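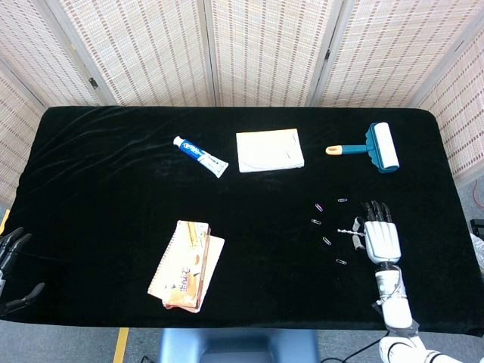
Small parts are where most rented robots earn their keep or get sent back. Tikel, which leases a two-handed humanoid to repair shops and packing rooms, has built its new tabletop service around them. The monthly fee is $3,000 and covers the robot, the setup visit and remote support. I spent a day at the company's workshop in Grotadau to see what a customer gets for that.

The table is the first thing Tikel sets up. It comes with a black velvet cloth, and a folding screen of woven panels goes around the back and sides. Oona Ikonen, who runs the installations, said the screen keeps whatever is going on in the rest of the shop out of the robot's view. It folds up and fits in the back of a car. Customers can use their own table if it is the right height.

Then come the practice items. Tikel keeps a mixed bin of household goods and changes them often: a tube of toothpaste, a lint roller with a teal handle, something flat in a crumpled wrapper, loose paper clips. They differ in size and stiffness, and a hand that is set up well for one can be badly set up for the next. The paper clips are the hardest on the list. They lie almost flat against the cloth and leave very little for a fingertip to get under.

The white right hand has segmented fingers with black tips. It can hold a thin metal rod with a spiraled end between the thumb and the palm, keeping it level with the table. For a shop that sorts bits or screws, that grip matters more than anything in the brochure.

Setup takes 2 days. On the first, the installer levels the table and teaches the robot where its edges are. The second is spent on the customer's own parts. Leopoldo Xolalpa leases one for his appliance repair shop, Flillon, and told me the second day should be longer. "We have a lot of odd springs," he said. "We were still adding them a month later." Adding a part takes 30 minutes if it is rigid. Soft packaging takes longer, and Tikel won't promise a time for it.

There are things I would change. The cables need a better route than across the floor, especially in a narrow room. The velvet also picks up lint, and replacement cloths cost extra. The control software is clear enough once you know it, but the menus for the left and right hands look too much alike.

The lease runs for one year. New orders open in April, with delivery handled by Avcı.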